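Chapter 4
Marble: How Soft Mud Becomes Hard Stone
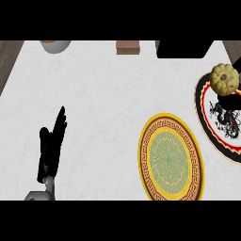
Pick up a handful of beach sand in the right part of the world and you are holding the raw material of a palace floor. It takes heat, weight, and more time than most of us can picture, but the bits of shell and coral in that sand can end up as marble. I have taught this subject for years and I still find it thrilling. A snail that lived in a warm, shallow sea can leave behind something you might one day lean on at a hotel front desk!

In Chapter 3 we looked at how limestone forms. You will remember that it is made mostly of calcite, a mineral built from calcium, carbon, and oxygen. Now we follow that limestone down into the crust and find out what happens to it there.

What you will learn in this chapter

How limestone changes into marble without melting
Why some marble is pure white and some is green, pink, or black
Where veins come from
How to tell marble from quartzite with simple tools
Why marble wears away in rain and stains in kitchens

Before you begin, make sure you are comfortable with these words from earlier chapters: mineral, grain, sediment, fault, crust.

4.1 The quarry at Cinditz

Let's start with a real puzzle. When Marek Štefanec was a young geologist, he was sent to map an old quarry at Cinditz. The owners had a simple question. The stone on the north wall split badly and crumbled at the corners, while the stone on the south wall, 58 meters away, could be sawed into slabs and polished until it shone. Both walls were white. Both fizzed when he put a drop of weak acid on them. Why was one worth so much more than the other?

Štefanec cut thin slices from each wall and looked at them under a microscope. The north wall was still limestone. He could make out pieces of shell, and between them a fine, muddy cement. In the south wall the shells were gone. He saw clear calcite grains locked together like the pieces of a jigsaw puzzle, with hardly any space between them. The two walls had started as the same sea floor. A fault had later brought rock from deep in the crust up beside rock that had stayed much closer to the surface.

That word "locked" matters a great deal, so keep it in mind as you read. The change from one wall to the other is called recrystallization. The rock never melts. Atoms move, very slowly, from small grains to larger ones, and the old grain edges disappear. Any fossils usually disappear with them (a sad thing if you love fossils, and I do).

4.2 Color and veins

Pure calcite is white or clear, so a very pure limestone makes a very white marble. Nature is seldom that tidy. Clay, sand, iron, and plant matter all settle on the sea floor along with the shells, and each one leaves its mark. Iron compounds can give pinks, reds, and yellows. Carbon from once-living things turns to graphite and gives grays and blacks. Where there is magnesium and silica, green minerals such as serpentine may grow.

Veins have more than one origin. Some are thin layers of clay or dark mud that were bent and smeared as the rock was squeezed. Others began as cracks. Hot water moved through them, carrying dissolved minerals, and the minerals filled the gap. A single slab can show both kinds, and working out which came first is one of the real pleasures of looking at stone. If one vein cuts straight across another, the one doing the cutting is younger.

Try it yourself

Find a piece of polished stone in a bank, a church, a train station, or a kitchen. Sketch a patch the size of your notebook page. Mark the veins in pencil and number them from oldest to youngest. Where you can't decide, put a question mark, and compare your sketch with a classmate's. Keep it somewhere safe, as you will need it again in Section 4.5.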